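Maintained by Su-chen Yen and Kelechi Ekwueme for the Mindale chores study.

## Can a machine put laundry away yet?

In part. Our policy picks up a single soft item from a clear table in most trials. Folding is unreliable, and sorting a mixed pile is out of reach. Dark cloth is the hardest case: depth readings drop out and the folds are difficult to separate.
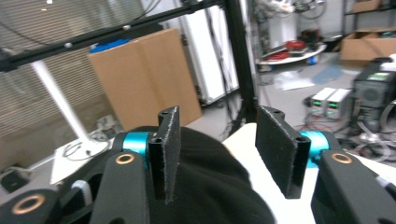
*Soft black fabric between the gripper fingers.*

## How much demonstration data does one chore take?

The fabric task used 334 demonstrations, all recorded with hand-held grippers. Rigid items need fewer. Thin wire goods fall between the two, as their shape is fixed but the contact area is small.
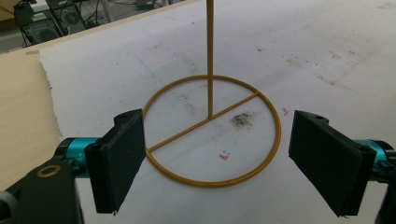

A grasp that lands 5 mm off still holds a mug. On thin rod it usually misses, so we score wire items separately and don't average them with the rest.

## Why two hands?

Most household chores need one hand to hold and one to move. Single-arm results do not carry over well. Refilwe Shabalala's notes on timing cover this in more detail. 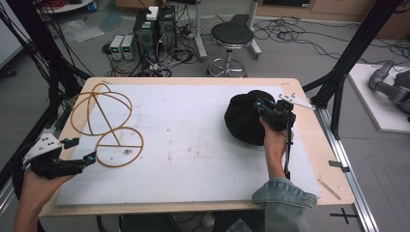
*Two-handed work at the table, with black fabric at right and a bent cord at left.*

## Is it ready for a shop floor?

For fixed parts in fixed trays, yes. For loose cord, cloth or bagged goods, no. The next review is in April.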